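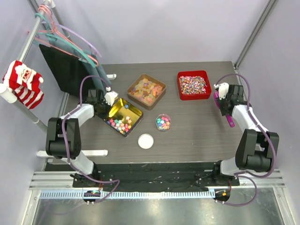
散装小零食和小零件的分装收纳

过完节，家里的糖果、小饼干、手工用的小星星常常是一袋一袋敞着口，夹子夹不紧，放几天就受潮，或者混在一起。下面是一套在家里就能做的分装办法，用浅盒、方盒和带盖的小圆罐。整个过程用不了一个下午，东西少的话半小时就够。

一、先清桌面，再拿容器

分装要占地方。找一张平整的桌子，把无关的东西都拿走，擦干净，晾干。深色桌面适合分浅色的小东西，掉出来一颗马上能看见；浅色桌面可以铺一块深色的布或者餐垫。

桌面按前后分成两排用：

后排放浅口的大盒子，里面是要分的东西。
前排放小罐，盖子取下来，平放在罐子旁边，朝上朝下都行，但每次要一致。

罐子旁边留一块空地，装好的往那边推，不要往回放。

二、大盒子怎么选

分拣用的盒子要浅。深盒子手伸进去看不清底，东西压在一起也不好挑。边高三到五厘米比较顺手，方形的比圆形的好用，因为可以把盒子转一个角度，让一个角对着自己，小东西往角上一拢，舀起来很快。

旧的月饼盒、饼干盒、茶叶礼盒的内盘都可以用。内壁光亮的盒子好擦，糖粉不容易粘住。纸盒吸油，装软糖之前垫一张烘焙纸。

颜色也有讲究。星星形状的小件颜色杂，放在金色或者白色的底上容易分辨。带条纹的小颗粒放在纯色底上看得清楚，红底、蓝底都可以，只要底色和颗粒的主色不一样。半透明的软糖放在棕色、米色的底上，颜色发暗的和发黏的一眼就能挑出来。

三、一个盒子只放一种

这一条最容易做不到。分到后面手快了，往往顺手把两种倒进一个盒子，想着等一下再挑，结果挑的时间比装的时间还长。开始之前就定好哪个盒子放哪一种，中途不换。

吃的和不吃的要分开做。塑料星星、纽扣、珠子这些手工材料，不要和糖果用同一个盒子、同一把勺子。如果家里有小孩，两类东西最好也不要在同一天摆出来，外形太像，容易误食。三岁以下的孩子，这些小颗粒都要放在够不着的地方。

四、小罐的准备

小圆罐用透明的，里面是什么不用打开就知道。买之前看三样：罐口能不能伸进两根手指，盖子拧紧后倒过来漏不漏水，底是不是平的。

我们家试过两种。Vellton 的圆罐口大，适合装软糖，缺点是盖子薄，摔一次就容易裂。Perinden 的罐子矮一些，叠起来稳，抽屉高度不够的可以考虑。Moltis 出过一套方罐，省地方，但四个角不好洗，装糖粉多的东西不太推荐。

新罐子第一次用之前这样处理：

1. 温水加一点洗洁精，罐身和盖子分开洗，螺纹用旧牙刷刷一遍。
2. 冲净，倒扣在干布上，放一晚上。
3. 第二天用干纸巾伸进去擦一圈，纸巾是干的才能装东西。

塑料罐不要用开水烫，容易变形，盖子变形以后就拧不严了。

五、装罐的顺序

先装干的，后装黏的。星星、硬糖、条纹小颗粒先装，软糖放到最后，手上和勺子上沾了糖浆再去碰干的，就要重新洗手。

装的时候不要整盒倒。把大盒子里的东西往一边拢，用小勺或者干净的手一次取一小把。小罐里如果想要颜色好看一点，就每种颜色都拿几颗，不必数，看着匀就行。装到离罐口一指宽的地方停下，再多盖子压下去会碎。

软糖容易粘成一团，可以撒一点玉米淀粉，盖上盖子轻轻晃几下，再打开把多余的粉抖掉。天热的时候不要撒糖粉，糖粉吸潮，会更黏。

每装完一罐马上盖盖子。一排罐子全敞着口等最后一起盖，碰翻一个就要从头分起。

六、贴标签

标签贴在罐身，不要贴在盖子上，盖子洗的时候容易混。写两行：里面是什么，到哪一天为止。日期照原包装抄，拆开以后保质期会变短，软糖拆封后尽量在一个月内吃完，硬糖可以放久一些。

纸标签容易掉，外面加一层透明胶带，绕罐子一圈，接头压在标签背面。我们用的是 Gilani 的可擦标签，一卷 100 张，铅笔写上去也能看清，换东西的时候用湿布一擦就掉。

七、放在哪里

放在避光、通风、远离灶台的柜子里。灶台上方的吊柜温度高，软糖放进去几天就会塌。冰箱也不合适，拿进拿出罐壁会结水珠。

罐子叠放不超过三层，重的在下面。抽屉里放的话，垫一块防滑垫，开关的时候不会滚。

八、收尾

大盒子里剩下的碎屑先倒在纸上，再倒进垃圾桶，不要直接冲进水槽，糖遇水会粘在管壁上。盒子用拧干的热布擦两遍，金属光泽的内壁不要用钢丝球，会划花。纸盒擦过以后打开晾着，干透了再收。

最后检查一遍桌面和地上，小颗粒滚到桌脚下面很常见，踩碎了会招蚂蚁。

常见问题

罐子里有味道怎么办：放一小勺小苏打，盖好放一夜，倒掉洗净。装过薄荷糖的罐子味道去不干净，以后就只装薄荷糖。

颜色混了还要不要分：吃的不用分。手工用的星星建议分，冷色一罐，暖色一罐，用的时候找得快。

干燥剂要不要放：硬糖和饼干可以放食品级的，软糖不要放，会变硬。干燥剂要用整包的，包装破了就扔掉。

整理于2021年1月9日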